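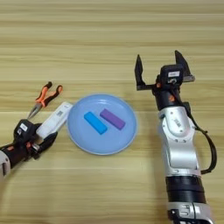
The Erraji two-arm bench kit at work on our table, with the plate, the blocks and the pliers.

April 6, 2024

Our small teaching workshop received the Erraji bench kit on loan from Soltholm in January, and I agreed to publish an account of it once the loan period ended. Soltholm has not seen this text in advance. The loan unit has since been returned.

The kit consists of two arms, two parallel grippers, a control box and a license for the Brivden software. The list price for the full set is $2,392 per term under the education lease. A second set of gripper fingers adds $59. Buyers should note that the lease does not include a table or mounting hardware, and that the clamps we had on hand did not fit the bases.

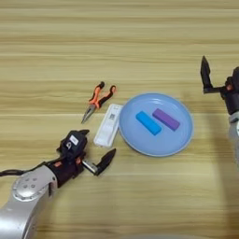

Assembly took my colleague Narayanan Salian and me one afternoon. The printed guide is clear on wiring and much less clear on calibration. We followed the calibration steps twice before the left arm would return to its rest position without drifting, and in the end Shobha Gowda found a corrected version of the page on the supplier's support site. A corrected sheet should be placed in the carton.

For the trial itself we kept to light items that could be replaced cheaply: a round plate, a blue block, a purple block, a pair of needle-nose pliers. Brivden stores each exercise as a session, and the basic license holds up to 600 of them. We did not come near that limit. Sessions can be renamed but not sorted into folders, and this became tiresome within a week.

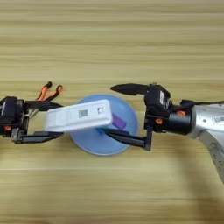
Work that requires both arms over the same spot is the most demanding use of the kit, and it is also the reason to consider this model over a single arm. The software allows a minimum distance to be set between the two grippers. The default setting is cautious. Our learners reduced it in stages, with a supervisor present at the stop switch, and I would advise other workshops to do the same.

The grippers themselves are well made. The long fingers suit narrow objects, though they need patience near the raised rim of a plate. The cables on the outside of the arms are my main reservation — they stand out in a loop and must be watched whenever someone leans across the table. 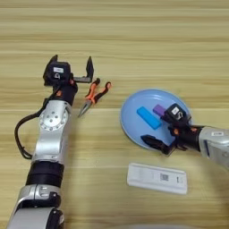 Support was courteous. Our two written questions were answered by Nafula Wanyama at Soltholm, the first on the same day and the second after a wait of nine days. Telephone support is sold separately at $595 a year, and we did not take it.

I would recommend the kit to a workshop that already has someone comfortable with setup work. Those starting from nothing may prefer to ask for an installation visit and have the price put in writing before they sign. We have applied for a lease for the coming term, without the extra fingers.

Vasanthi Pai
Lukstead Workshop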